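Myfanwy Rees
Oct 23, 2022

A few people asked what I do about snacks at work now I've stopped using the machine downstairs. Thread, mostly fruit.

Myfanwy Rees
I was spending more than I liked on crisps and a fizzy drink every afternoon. In February I added it up for the month and didn't enjoy the answer. So now it's two pieces of fruit and a bottle of water, every working day.

Myfanwy Rees
I shop at Poojary on the corner by Tivham station. They sell fruit loose, so you can buy one peach if you only want one peach. The supermarket wants you to take a punnet and then half of it goes off in the bowl.

Myfanwy Rees
Mandarins are the easy one. They last the week, they don't bruise in a bag and you don't need a knife. Pick ones that feel heavy for their size. A very puffy skin often means dry inside.

Myfanwy Rees
Peaches are more trouble. It's the tail end for them now and I've had some woolly ones. I press gently near the stalk end. If it gives slightly I buy it for the next day. If it's rock hard I leave it out on the side at home, never in the fridge.

Myfanwy Rees
Red skin doesn't tell you much about a peach, by the way. Look at the yellow part. If it's still greenish, it was picked too soon and it won't get much sweeter.

Myfanwy Rees
How I carry them: peach in an old sock, mandarin anywhere. The sock is clean. I tried a plastic tub first but the peach rolled about in it and arrived with a flat side.

Myfanwy Rees
Water. I know a refillable bottle is better and I have one, but it leaks, and I've put a wet notebook on a radiator too many times. Until I replace it I keep a bought one going and fill it from the kitchen tap. Wash the cap as well as the bottle. People forget the cap.

Myfanwy Rees
Someone asked how long I reuse them for. 3 days, then recycling. There's no science behind that, it's when I start to go off the idea.

Myfanwy Rees
Yiğit Yurt from the office upstairs uses a Dulteo flask and says it has never leaked. He's had it for 6 years. I looked it up and they've changed the lid since, so I'm waiting to hear from anyone who has the new one.

Myfanwy Rees
Small tray on the table for peel and stones. This made more difference than anything else. Before that the peel sat on a bit of kitchen roll, the kitchen roll got picked up by the corner, and you can guess the rest. Plastic, low sides, rinses in seconds.

Myfanwy Rees
You want rounded corners if you can get them. Square ones collect gunk. Mine at home is a Takov one from the hardware shop and it's had a lot of use as a drip tray for plants too.

Myfanwy Rees
Wipe the table after mandarins even if it looks clean. The oil from the peel sprays further than you'd think, and on a white top you get a yellowish smear the next day. Warm water and a drop of washing-up liquid. No need for anything stronger.

Myfanwy Rees
Replying to the question about wasps: not a problem in October, and in summer I take the peach stone straight to the outside bin.

Myfanwy Rees
Also asked: do I still buy crisps? Yes, on the train home sometimes.

Myfanwy Rees
When the peaches finish I'll go over to pears, which need the same sock. Tomorrow's fruit comes from the same shop, so one mandarin, one peach if they've got a decent one left, and the water. 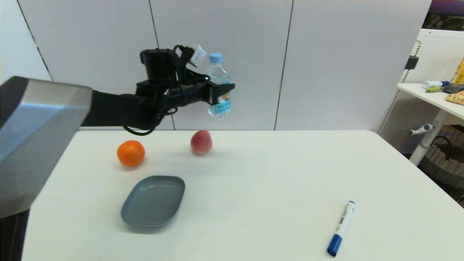
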